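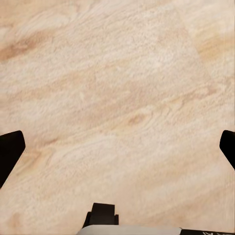

Do your logged hours follow you if you switch employers in the middle of an apprenticeship?

Signed-off hours usually do, if the program sponsor or the state has them on file. Hours sitting unsigned in an app or a notebook are a different story, and that's most of this thread.

Tradero Forums > Apprentices > Hours, wages and paperwork

Topic: left my shop, new place says 491 hours missing

coil_and_drip
second year HVAC. left Goicoechea in October, started at Parnex right after. no gap. new office lady pulls my record and it's short 491 hours. I worked those hours. got paid for them. have the stubs.

all of it was logged in Zuline like they told us. every day. foreman was supposed to approve at end of month and I guess he just quit doing it at some point?? app never said anything, just showed a gray dot. I thought gray meant fine.

called old shop, got told "we'll look into it." called again, same thing. step raise is based on hours so this is real money for me. what do I do

ductwhisper
screenshot everything in Zuline TODAY. before you lose the login. some shops kill the account when you leave

coil_and_drip
still works, just checked. doing it now on lunch

flange_mcgee
Gray dot is submitted, not approved. Green is approved. It's in the help page but who reads the help page

pinkslip77
sorry but this is on the apprentice. it's your book. I checked mine with my journeyman every week, paper, made him sign it on the hood of the truck. nobody chases your hours for you

ductwhisper
@pinkslip77 paper days were different, he did log it. he did his part. the approving is the foreman's job

pinkslip77
his part includes looking at it once in a while. 491 hours is months of not looking

coil_and_drip
ok fair, I should of looked. not arguing. but can we get to what I do now

benchtest_betty
Training coordinator here, different state than you probably so check your own rules. What I'd do, in this order.

Export from Zuline, not just screenshots. Desktop version, there's a download thing under your profile. You want the date, the hours and the work category on every line.

Pay stubs for the same stretch. Put them side by side. Mark any day that doesn't match BEFORE somebody else finds it.

Then write to your program sponsor. Written, email is fine. Not the old shop, the sponsor. Ask what they accept when a supervisor didn't sign. Ask if they have a deadline. Ours gives 8 weeks from the transfer and after that it has to go to a meeting, and those meetings are slow.

Copy Goicoechea on it so they can't say they weren't told.

coil_and_drip
wait I don't even know who my sponsor is. is it the shop?

benchtest_betty
Could be. Some shops sponsor their own program, some are under an association or a joint program or the college. Look at the agreement you signed on day one. Name is at the bottom or the top. If it's Goicoechea themselves, then you need the state office, so find that out first, it changes who you write to.

coil_and_drip
agreement is in a box at my moms. will get it tonight

tin_snips_ohio
Went thru this exact thing. pay stubs got me the total hours but NOT the categories. stub says you worked, doesnt say you were brazing or running duct or sweeping the shop. So I got the hours in as general and came up short on the refrigeration side later and had to make it up. watch for that

flange_mcgee
^ this. categories are where it bites you

ductwhisper
texts from the foreman help. "go to the school job tomorrow, finish the line sets" etc. I had two years of those on my phone, they took them

pinkslip77
they took TEXTS?

ductwhisper
as backup. not by themselves. along with the log and a letter from the journeyman I rode with

pinkslip77
ok well the journeyman letter is what did it then. a log you typed yourself and a bunch of texts isn't proof of squat. anyone could type brazing every day

benchtest_betty
Partly agree. The letter carries the most. But a log that was entered daily with a time on each entry is worth a lot more than one typed up all in one night, and the export shows when each entry was made. I've seen people get turned down because every line was entered on the same evening.

coil_and_drip
mine are all same day or next morning. mostly in the truck

benchtest_betty
Good. Say that in your email.

arc_n_spark
Not HVAC, electrical, but our program lets a journeyman sign late if he still holds his card. doesn't matter if he's left the company. does yours?

coil_and_drip
no idea. the guy I rode with left before me, still have his number tho

arc_n_spark
call him. tonight. people forget what they did with you after a while

ductwhisper
and make it easy on him. write the letter up with the dates and jobs, let him fix what's wrong, he signs. he won't sit down and write it from scratch

pinkslip77
don't love that. putting words in his mouth

ductwhisper
he's a grown man he can cross stuff out

benchtest_betty
It's common. As long as it's true and he's free to change it. Some sponsors have their own form, ask before you write anything.
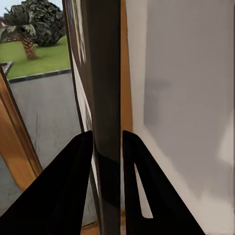 Black gripper fingers, tips nearly together, nothing held.

lurking_lathe
jumping in, kind of same boat. not at Parnex but my shop uses Zuline too. just looked and I've got gray dots going back to summer. still employed there. do I say something or does that make me look like a pain

flange_mcgee
say something. today.

pinkslip77
say something. and see, this is what I'm talking about, check your stuff

lurking_lathe
foreman's kind of a yeller

flange_mcgee
then dont make it about him. "hey my app shows a bunch of days pending, can we knock it out Friday" lol. bring it up on your phone and hand it to him. there's a select all

lurking_lathe
didnt know there was a select all. he probably doesn't either

tin_snips_ohio
if he won't, go to the office, whoever does payroll. they get audited on this stuff too, they dont want it sitting

quietcrimper
Unpopular opinion, I wouldn't have switched shops without the hours being settled first. Get the record in your hand, stamped, THEN give notice. once you're gone you're at the bottom of their pile

coil_and_drip
yeah well. they cut us to short weeks and Parnex had a spot open right then. wasn't going to wait

quietcrimper
not blaming, just for whoever reads this later

ductwhisper
nah I'd take the job. hours can be fixed, spots fill up

quietcrimper
hours can SOMETIMES be fixed. tin_snips just said he had to redo refrigeration

tin_snips_ohio
I did. cost me most of a winter. still would of left that shop though

coil_and_drip
update. got the agreement. sponsor is NOT the shop, it's the association, so that's good I think? emailed them with the Zuline export and the stubs attached, copied Goicoechea. matched it all up last night, 2 days don't line up, one I was out sick and logged it anyway by mistake and one I forgot to log. flagged both.

benchtest_betty
That's exactly right. Flagging your own mistake helps you more than you'd think. Whoever reads it stops hunting for others.

pinkslip77
ok credit where due, thats a clean packet

coil_and_drip
journeyman called back too. said sure, whatever I need. he remembers the hospital job cause of the elevator being out and us carrying everything up

arc_n_spark
put the hospital job in the letter by name

coil_and_drip
will do

flange_mcgee
What's Parnex paying you at while this gets sorted? second step or first?

coil_and_drip
first. they said they can't move it till the record moves

flange_mcgee
ask if they'll back pay to your start date once it clears. get it in an email. mine did, but only cause I asked up front

quietcrimper
mine wouldn't. said the raise starts when the paper lands. depends on the program rules or the contract if youre union

coil_and_drip
not union. asking anyway

benchtest_betty
Check the wage schedule attached to your agreement. If it says the step kicks in when hours are completed, that's one thing. If it says when hours are credited, that's another. One word, big difference. Read it before you talk to them.

coil_and_drip
"upon completion of" the hours. thats what mine says

benchtest_betty
Then I'd quote that line in your email to Parnex. Politely.

pinkslip77
still say completion means completed AND verified. office will say so too, bet

ductwhisper
then they should of written verified

pinkslip77
take that up with whoever wrote it

coil_and_drip
ok last one for a bit, back to work. old shop answered!! guess being copied on the sponsor email woke them up. they say the foreman account was never switched over when the last guy retired so approvals were going to a dead inbox. so not even the foreman not doing it, he never saw them. they're going to approve in bulk but want the journeyman letter in the file first. sponsor hasn't said anything yet

flange_mcgee
dead inbox. of course

lurking_lathe
ok so thats probably mine too, we had a foreman change this summer. asking payroll at 3 when she's in

tin_snips_ohio
when they approve in bulk CHECK THE CATEGORIES after. bulk approve on ours dumped a bunch in general. don't know if Zuline does that but look

coil_and_drip
will look. keeping the export no matter what

quietcrimper
print it too

benchtest_betty
And ask the sponsor for a written statement of your credited hours once it's in. Not the app screen, an actual statement from them. Keep it with the agreement, somewhere other than your mom's box.

coil_and_drip
ha. moms box has outlasted three of my phones. but ok

lurking_lathe
payroll says same deal, old foreman still set as approver. she's changing it now. already got a few green ones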